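冬天过后给货车做一次自检：我每年三月都要走一遍的流程

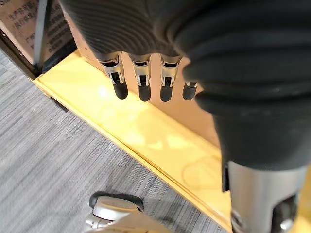

机械手的手指，金属关节配黑色橡胶指尖，下面是浅黄色木台面。

先说一下我的情况：我开一台双桥的牵引车，后面挂Dakwood的侧帘挂车，跑的基本是固定线路，从Prisley的仓库出发，当天来回。车不算新，但是脾气我摸得很熟。每年三月天气一转暖，我就会空出一个上午，把车从头到尾看一遍。好几个同行问过我到底看些什么，干脆写下来，省得每次在群里打一大段语音。

声明一句，我不是修理工！这里写的都是司机自己在停车场就能干的活，涉及拆制动、拆转向的，老老实实进站。

要准备的东西

一支胎压表（量程要够，小车用的那种不行），一把扭力扳手，手电筒，一双厚手套，几块旧抹布，粉笔，还有两个轮挡。我用的是Ostix的胎压表，带软管的，双胎内侧那个气嘴也够得着，以前用直杆的那支，每次量内侧都得趴在地上骂人。

第一步：停车和固定

找一块平地，硬地面，别停在草地或者碎石上。拉手刹，熄火，拔钥匙，前后轮挡都塞好。要是待会儿得松手刹看制动，轮挡就更不能省。我见过有人嫌麻烦，拿块砖头垫一下就钻车底，看得我手心冒汗。

第二步：轮胎

趁车还是凉的时候量，跑完一趟马上量出来的数没什么意义，会偏高。每条胎的数值我都用粉笔写在胎侧上，全部量完再回头看，哪条掉得多一眼就看出来了。去年我有一条挂车胎比旁边那条低了13 psi，外观什么毛病也没有，结果是气嘴芯子漏，换个芯子就好了，花不了几个钱。

量完气压顺手摸一遍胎面。用手掌横着来回抹，一个方向顺，另一个方向扎手，多半是定位跑了，约个四轮定位吧，别拖，拖下去吃的都是胎。双胎中间记得拿手电照一照，冬天路上的石子特别爱卡在那里。

第三步：轮胎螺母

看有没有锈水从螺母底下往外流的痕迹，像一条一条棕色的小胡子，有的话很可能松了。扭力按自己车的手册来，各家不一样，千万别抄别人的数字。刚换过轮胎的，跑个80公里再紧一遍，这是我师傅教的老规矩，我一直照做。

第四步：气路和储气筒

打着车，等气压升满，熄火，然后把驾驶室窗户摇下来，安安静静听一会儿。漏气的声音在早上没人的停车场特别清楚。听到嘶嘶声就顺着找，常见的地方是车头和挂车之间那几根螺旋气管的接头，冬天橡胶圈冻硬了，到春天就开始闹。接头里的密封圈可以自己换，我车上常备一小包。

然后是放水。每个储气筒底下的放水阀都拉一下，出来的要是清水，还好；要是又稠又带油，像坏掉的牛奶咖啡，就该查干燥器了。我那台的干燥筒上次就是这么发现该换的，去Georgiou那边换的，等配件加干活花了一个上午，顺便在他们休息室把早饭吃了。

第五步：电和灯

电瓶先看桩头，有白绿色的粉就清掉，断电以后再清，先拆负极，装回去的时候最后装负极。灯我是这么查的：双闪打开绕车走一圈，再开示廓灯走一圈，刹车灯没人帮忙的话，就把车倒近一面浅色的墙（慢慢来，留够距离），停稳以后踩刹车，从后视镜里看反光。挂车的七芯插头也拔下来看看针脚，发黑发绿就喷点触点清洁剂。

第六步：油液和皮带

机油、冷却液、转向助力油、玻璃水，按顺序来。冷却液一定等凉透了再开盖！皮带看有没有裂纹和起毛，亮得像打了蜡一样也不好，说明在打滑。发动机下面垫一块干净纸板过夜，第二天早上看有没有油点，这个土办法比趴在底下看半天管用。

第七步：侧帘和后门

跑侧帘车的别漏了这一步。绑带一根一根拉出来看，边上开始起毛的记下来，棘轮扣滴一点油。我这台挂车一共34根绑带，去年换掉了几根，都是靠后门那一侧的，那边装卸最勤。帘布上的小口子趁小就补，等它裂到巴掌大，高速上一吹就完了。补丁要在干燥的日子贴，先用酒精擦干净，贴完压一压，放够时间再出车。

第八步：记下来

我有个破本子放在门边的格子里，日期、里程、每条胎的气压、换了什么，都写上。今年这次连配件带抹布总共花了139块，大头是密封圈和触点清洁剂。本子的好处是卖车的时候能拿给买家看，平时进站也能直接翻给师傅，不用站在那儿使劲回忆上次是什么时候换的。

几个常被问到的

下雨天能不能做？能，不过漏气不好听，补帘布也别想了，剩下的照做。

新车要不要做？要啊，新车的螺母和气管接头我反而看得更仔细。

全套要多久？我一个人慢慢弄，吃过早饭开始，午饭前收工。头一回做的话留一整天，找东西的时间比干活的时间还长。

下一篇打算写挂车地板的修补，我那块地板靠门的位置已经被叉车压得不像样了，等我把料买齐就动手。

发布于2026年7月3日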